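**Notice for owners of the Droder G2 two-finger gripper, first production run**

This page covers the grip-loss fault in the first run of the Droder G2 gripper, the replacement part, and what you need to do before using the gripper again for lifted work. If your gripper was built in May or later, the new part is already fitted and you can skip to Specifications.

## What the fault is

The G2 holds an object by keeping current on the finger motor after the fingers close. In the first run, the motor driver drops to its idle setting if the gripper gets no new command for 4000 milliseconds. The fingers do not spring open, but they stop pushing. A light object with rough sides may stay where it is. A smooth one slides out.

The fault shows up most in three situations:

- the arm is paused in mid-lift by the operator
- one arm is waiting for the other in a two-arm job
- the control computer is busy and commands arrive late

The gripper gives no warning. The status light stays green and the position reading stays the same until the object moves. Several owners first reported it as a worn finger pad and changed the pads, which made no difference.

We have had reports of dropped objects and one of a cracked desk lamp. There have been no reports of anyone being hurt. Warnau, who make the G2, have classed it as a safety matter because the gripper can be mounted above a seated person's hands.

## Which units are affected

Look at the plate on the back of the gripper body. The revision letter is the last character on the second line.

| Revision | Driver board | Affected | Action |
|---|---|---|---|
| A | Original | Yes | Replace board |
| B | Original, new connector | Yes | Replace board |
| C | New | No | None |

Updating the arm's own software does not cure the fault. The timeout is set on the driver board in the gripper.

## How we test it

Every replacement board is run on a desktop bench before it ships. The test object is a standard puzzle cube. It is the right size for the fingers, its sides are smooth enough to slip, and it can be bought anywhere if you want to run the same check yourself. A mouse pad goes under the work to protect the desk.

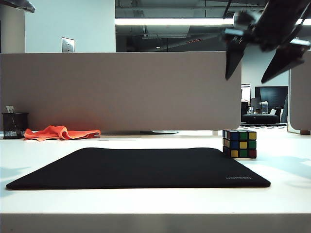 *G2 bench check: fingers open, cube on the desk beside the pad.*

The check takes a few minutes. You will need the cube, a soft mat and the hand controller. Set the closing force to 35 percent before you start, since a higher setting can hide the fault.

1. Put the cube on the desk and clear anything breakable from under the arm's path. Keep hands out of the area from this point on.
2. Bring the open fingers down on either side of the cube and close them until the force reading settles.
3. Lift the cube clear of the desk. Do not go higher than you need to, and do not move it over a keyboard or monitor. 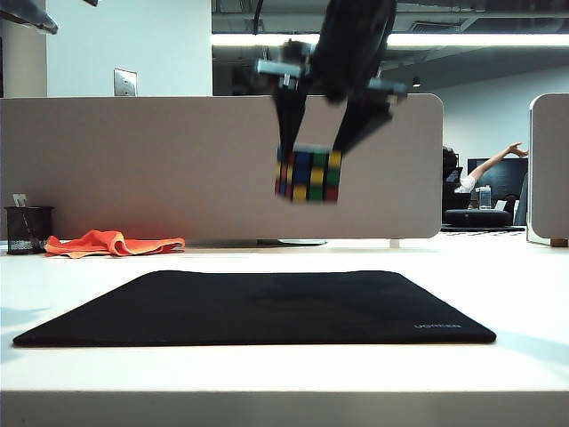
4. Stop the arm and take your hand off the controller. Send no commands. Wait ten seconds.
5. Watch the force reading. On a good board it stays within a few points of where it settled. On a faulty board it falls to zero, usually with a small click from the motor.
6. Lower the cube to the desk and open the fingers.

Repeat the check with the gripper tilted. A faulty unit can pass when held straight down because the cube happens to be sitting square on the pads.

If the unit fails once, treat it as faulty, even if it passes every time after that. Boards near the edge of tolerance behave differently when warm.

## Two-arm setups

Owners running two G2 grippers from one controller should check each one separately and then together. The controller speaks to the arms in turn, so a long move on one side can leave the other without a command for longer than the timeout. The arm that is holding is the one that drops, and from the operator's seat it looks as if the moving arm knocked the object loose.
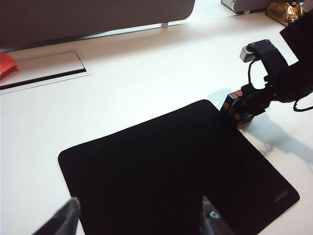 Saranya Sastry in our service department found this case while going through returned units. Two grippers that had passed alone both let go when run as a pair. The returned logs showed gaps in commands at exactly the points where the other arm was moving. Until your boards are replaced, do not use handovers between arms, and do not leave one arm holding anything while the other works.

The Moneo controller has a setting called Keep Hold, which resends the last finger command every 500 milliseconds. Turning it on reduces the risk but does not remove it, as the setting is ignored while the controller is in pause. It is found under Tools, then Gripper, then Timing.

## Replacement board

**Part:** G2 driver board, revision C
**Supplied with:** four screws, ribbon cable, spare finger pads
**Cost:** free for revision A and B units, including shipping both ways
**Fitting time:** roughly 70 minutes, including calibration

You can fit the board yourself or send the gripper in. To fit it yourself you need a small hex driver and a clean surface. Disconnect power at the arm base, not only at the switch. The old board must come back to us in the bag provided.

After fitting, run the finger calibration from the Moneo menu and then the full check above. Do not skip calibration. The new board reads finger position slightly differently and will close too hard on the old values.

Owners who bought through Subramaniam should contact them first, as they hold their own stock of boards.

## Specifications (revision C)

- Fingers: two, angled, replaceable pads
- Mount: wrist plate, four screws
- Hold timeout: none; force is kept until an open command or power loss
- On power loss: fingers stay in position, force is not guaranteed
- Status light: green ready, amber holding, red fault

Revision C still depends on power to keep its grip. It should not be used to hold anything above a person.

## Ordering

Send the revision letter, the serial number and your shipping address to the service desk. For a two-arm setup, list both serial numbers in the same message so the boards go out together.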